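Planning a Tabletop Arm and Drawer Cell: What to Buy, What to Put Off, and What to Set Money Aside For

From the Turkico equipment pages. Last revised 19th January.
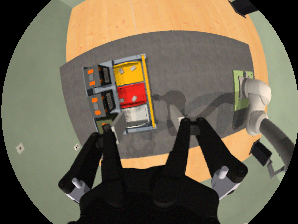 If you have come to this page, you are probably somewhere between "we would like an arm that can open drawers and handle small parts" and "we need a number to put on the form by the end of the month." We get a lot of letters from people in exactly that spot, and we like them, so we have tried to put down in one place most of what we end up telling them over the phone. It is a long page. Get yourself a coffee, and feel free to skip to the part about mats if that is what brought you here (it often is!).

The Prultbridge cell is our package for tabletop drawer work. It gives you a fixed arm on its own mounting plate, a drawer cabinet to work against, a dark floor mat to put both of them on, and a simulated copy of the whole thing so your team can start working before the boxes arrive. You can buy it whole or in pieces. Plenty of our customers begin with the simulated copy alone and come back for the hardware when their budget year turns over, and we are perfectly happy with that.

Start with the simulated cell

We used to put this at the bottom of the page as an extra. We have moved it up, as it is now the first thing we suggest to nearly everyone, and it costs far less than anything that has to travel on a pallet.

The simulated cell loads as a room with a floor, walls, the mat, the cabinet and the arm already standing in it. You can move the cabinet on the mat, turn it a little, change which drawer you want reached, and see whether the arm can get there without folding itself into an awkward shape. A wide wrist view is included, and we do urge people to look at their layouts through it before they sign anything. A cabinet that looks comfortably placed from across the room can look very different from down at the gripper, with the fingers taking up a good share of the view and the lens bending every straight edge you own.

One license covers 2 workstations. If you have a larger group, write to us before you buy a stack of single licenses, as there is nearly always a cheaper way to do it.

The arm and its plate

The Prultbridge arm bolts to a square plate, and the plate stays where you put it. We are asked fairly often whether the arm can go on a rolling cart. It can, and we will sell you the cart, but please budget for the time your people will spend lining things up again each time somebody moves it. In our own shop we stopped using the cart after one spring of this.

Put the plate on one side of the mat and the cabinet on the other, with clear floor between them. That gap feels wasteful on a drawing, and we have had customers close it up to save space, only to find that a drawer pulled fully open had nowhere to go. Leave the gap. If your room is tight, we would sooner see you give up a bit of storage along the wall.

When you plan for the arm, put these on the same line of the budget:

The arm itself
The mounting plate and bolts
Controller and cables
The gripper (see the next section)
A stop button within reach of wherever a person will stand

We list the stop button here on purpose. It has been left off more purchase orders than we care to remember, and then there is a second order, a second shipping charge, and a machine sitting under a sheet in the meantime.

Choosing a gripper

Our multi-finger gripper is the one people fall in love with, and we understand why. It can take hold of a small block, reach in beside a cabinet corner, and hook a drawer edge in ways that a plain parallel gripper needs some coaxing to manage. It is also the most expensive single choice on this page, and it needs the most looking after. Fingertip pads wear. Joints want checking. Somebody in your group will have to become fond of it.

The parallel gripper is cheaper, tougher and quicker to swap out. If your work is mostly pulling drawers by a bar or handle and lifting parts with flat sides, we think you should start there and spend the difference on spares.

If you truly can't decide, both grippers are in the simulated cell, and you can try your own tasks with each. We would much prefer that you find out in April, on a screen, than after the invoice.

The drawer cabinet

The Karunaratne cabinet is the companion piece to the arm, and it is a good deal more useful than its modest looks suggest. It stands low and compact. The standard layout puts a column of drawers beside open compartments, with the drawers in different colors so that people and cameras can both tell them apart from a distance. You may order all the fronts in one color if you like. We have a few customers who do, mainly for matching existing furniture, and most of them later ask for colored labels.

Flat square tags can be fixed to the drawer faces to help a vision system find its place. They come in sheets, they cost very little, and you should order more than you need. They get scuffed, they get peeled off by bored visitors, and now and then one goes on crooked and has to come straight off again.

Compartment inserts are sold separately. The ribbed insert is the one we ship most, and it is easy to lift out for cleaning. Please check the inside size of your compartments against the size of your parts before you choose, as inserts that have been unwrapped can't come back to us.

A replacement drawer usually leaves our stockroom in 7 working days. A whole cabinet takes longer, and we will tell you how much longer when we quote, with the real figure for that week.

The mat (yes, a whole section)

It seems a silly thing to fuss over. But a dark, plain mat does three jobs for you: it marks where the working area is, it gives the cameras a calm background, and it keeps people's feet and bags out of the way far better than tape ever has. Small pale parts stand out against it nicely. If your own parts are black or dark gray, ask us for the light version.

Buy the mat bigger than you think. It should run under the cabinet and under the mounting plate with some to spare on every side. A cabinet with two feet on the mat and two feet off it will rock, just slightly, just enough to drive somebody mad.

Cameras, stands and the room itself

We don't bundle cameras, as most groups already have a favorite or a cupboard full of them. What we do ask is that you plan for the stands. A camera on a thin stand by the wall takes up very little floor, and then it has a cable, and the cable has to cross to something, and suddenly there is a line on the floor right where you meant to walk. Draw the cables on your plan in a bright color before you decide where anything goes.

Lighting deserves a small sum as well. An arm throws a shadow, and the shadow moves when the arm does, and it will fall across your cabinet at the very moment you want a clear look at a drawer front. Two soft lights from different sides will help more than one strong lamp overhead.

Wall color matters less than people fear. Something pale and not shiny is fine.

How we suggest splitting the budget

We won't print prices here, partly because they change and partly because shipping can turn a neat number into nonsense. The order of spending has stayed pretty steady over the years, though, and it goes like this.

First stage: simulated cell, one license, a few weeks of somebody's time to lay out your tasks. The time is the real cost here, so do write it down.

Second stage: mat, cabinet, tags and inserts. They are the cheap physical pieces, and having them in the room helps everyone see what the space will feel like. You can practice resetting the parts by hand, too, and find out how tedious that is.

Third stage: arm, plate, controller, gripper, stop button, lights and camera stands, all on one order so that they ship together.

Fourth stage: spares and service. Please don't let anyone strike this one out! Fingertip pads, a spare drawer, spare tags, spare cables, and a visit from us if you want one. The Tridbridge service plan includes 4 visits over its term, and you may save them up or use them early. Most people use them early.

Before you ask for a quote

It helps us enormously, and gets you a better answer, if your note includes the following:

The size of the floor area you can give us, and where the doors are
What the smallest and heaviest parts are
Which drawers or compartments have to be reached, and how often in a day
Whether people will be in the room while the arm is moving
Your power supply, and how far it is from the mounting plate
Which gripper you are leaning toward, if any

A rough sketch on the back of something is fine. We have quoted from worse. If you already have a layout saved from the simulated cell, send the file along and we can open it at our end and tell you where we would shift things.

Returns and trade-ins

Unopened items may come back within the period shown on your invoice. Arms and grippers that have been bolted down and run are looked at one by one, and we will make you a fair offer toward a newer unit. Simulated cell licenses can be put toward the price of a full Prultbridge package if you order the hardware in the same budget year, so keep your receipt somewhere you will find it again.

To ask for a quote, use the form linked at the top of the Turkico equipment pages and choose "Prultbridge cell" from the list. If you only want the cabinet, choose "Karunaratne cabinet, stand-alone" and tell us in the notes box which colors you would like for the drawer fronts.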